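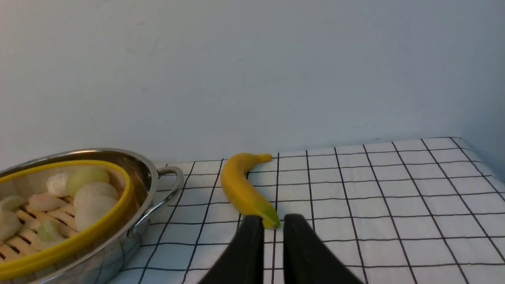
Wrist view, fingers lined up with the near end of the banana.

Okay, week 9 notes, and we're finally on teleoperation! Last time we did kinesthetic teaching, where you grab the arm and drag it through the motion yourself. It's a lovely way to start, but your hands get in front of everything and the arm feels heavier by the minute, so people push it in big swoopy curves they'd never choose otherwise. With remote control you stay out of the way and the recording has only the arm in it.

The catch is that you lose your sense of touch. You'll want to stare at the wrist view the whole time (I did, for most of a semester) and you'll drive the fingers into the table. Use the wrist view for the last bit of the approach and the head view for everything before it. Think about the pot handle too — a straight line from one object to the next is often a line through a handle.

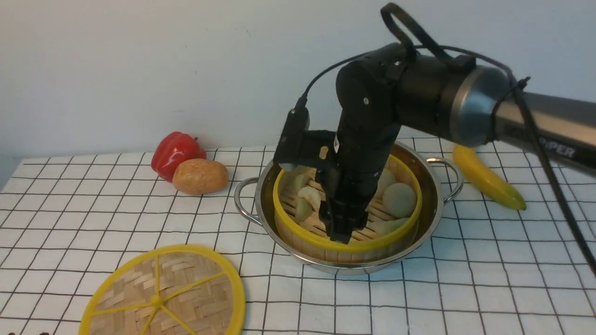 Angus Menzies wrote in to say that he'd slow down well before the rim, and that his worst demos at Brodico were all ones where he hurried the descent and then spent ages wiggling at the bottom. The policy learned the wiggle, he said, and did it every single time.

I'd take that seriously. Whatever you do with your hands goes into the data, pauses included. If you stop to think for a few seconds over the dumplings, you've taught the robot to stop there too. So plan the move, then start recording, then go.

For the lab, each pair records 8 demos of one pick, from the same home pose. Shift the target a little between takes, and please don't throw out the clumsy ones yet — label them and keep them, we need them in the next session. Save to the Arer folder under both your names. Reading is chapter 8, skip the proofs.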